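thread on sorting the snack shelf bc people keep asking in the replies. quick one, typing on my phone

1. stop using a bowl. everything sinks to the bottom and the good stuff is gone by 11 and all thats left is crumbs

2. get a divider box with narrow slots. packets go in standing up, one to a slot. you see whats left without digging

3. flat packets only!! chip bags do not fit, I tried, I was wrong

4. Khoa Diệp says label the slots. I say no. we've been arguing this since May

5. budget is 30 bucks a month for the whole room. goes further than you'd think if you skip the fancy bars

6. restock when 3 are left. not zero. zero is when people get mean

7. keep it on the work table, next to the laptops. tried the kitchen at Andodia, too far, everyone forgot it existed

ok pics

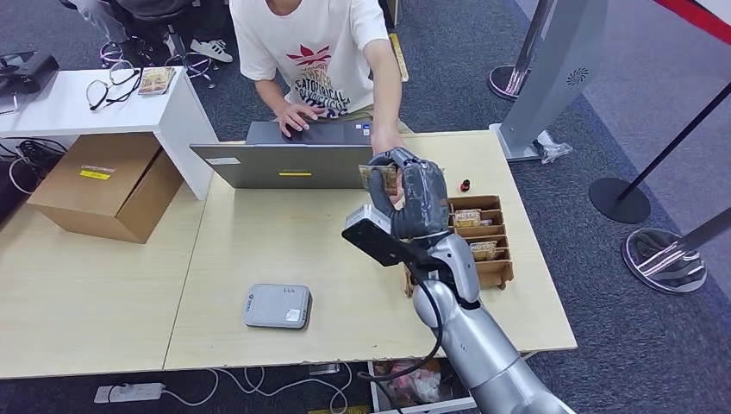
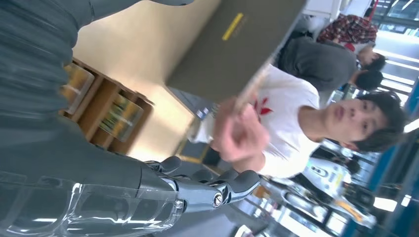 8. Sizing, most asked thing. measure your packet first, then go a finger wider on the slot, otherwise you're yanking the whole box up with it. The plywood one in the first pic has the packets in the tan wrappers upright in it and thats the look I mean, you can tell at a glance what needs filling. Rows beat one long line too, takes up less table

9. drawer version for home coming when I finsh it. 2 of the dividers are still glued wrong so dont hold your breath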